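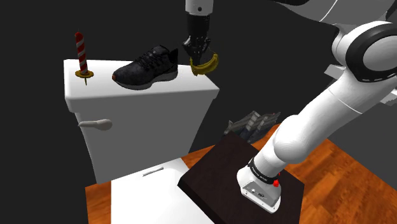 Chapter 4
Staying Put: Balance, Weight and the Centre of Mass

Before you read on, stand with your right shoulder and the side of your right foot pressed against a wall. Now try to lift your left foot off the floor. Go on, put the book down and try it!

Most people are amazed at how quickly they start to tip. Your muscles are fine and your leg isn't too heavy. The trouble is that you normally shift your hips sideways over the foot you're about to stand on, and the wall won't let you. You've been making that little shift all day, every day, since you learned to walk, and you probably never noticed.

This chapter is about why things stay up and why they fall over. It covers ladders, parked trucks, wine glasses, gymnasts and the leaning bookcase in your aunt's hallway, and (this is the wonderful part) one idea handles the lot of them.

What you will learn

By the end of the chapter you should be able to:
find the centre of mass of a flat shape by hanging it from a string
explain what is meant by a base of support
predict whether a tilted object will tip or settle back
work out the turning effect of a force

Words to know: centre of mass, base of support, stable, unstable, moment, pivot

4.1 The tower at Terkirmont

When the town of Terkirmont wanted a new lookout on its hill, the job went to an engineer named Ekaette Effiong. Her first drawing was tall, slender and beautiful. Her second had the same height but a much wider foot, with 108 concrete blocks packed into the bottom level where no visitor would ever see them.

"Everybody looks at the top," she told the school groups who came by in September. "I get paid to think about the bottom."

The blocks pull the tower's centre of mass down close to the ground. On a windy day the top is pushed sideways, and the whole tower tries to turn about its downwind edge. With so much of its weight down low and a wide foot to stand on, it would have to lean a very long way before it went over.

4.2 Things on top of other things

You don't need a tower to see this. Any shelf, bench or windowsill will do. An object resting on a surface is pulled down by its weight, which we can treat as acting at a single point, the centre of mass. Draw a line straight down from that point. If the line lands inside the base of support, the object stays upright. If it lands outside, over it goes.
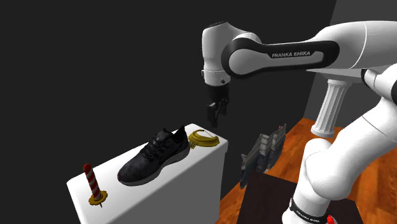 Figure 4.1 Three objects on a white, block-shaped stand.

Tall, narrow things get into trouble early, while low, wide ones can be tilted a long way and still rock back. Try it with a full cereal box, first standing up and then lying flat, and feel the difference with your fingertip.

Try this: the ruler and the coins

You need a 20 cm ruler, 4 identical coins and a pencil.

1. Lay the pencil on the desk and balance the ruler across it.
2. Stack 2 coins at one end. Hold the ruler level.
3. Use the other coins to make it balance again. Find more than one arrangement that works.
4. Measure from the pencil to each stack and record your results in a table.

Keep your table handy. You'll want it in Section 4.3, where we turn those distances into moments.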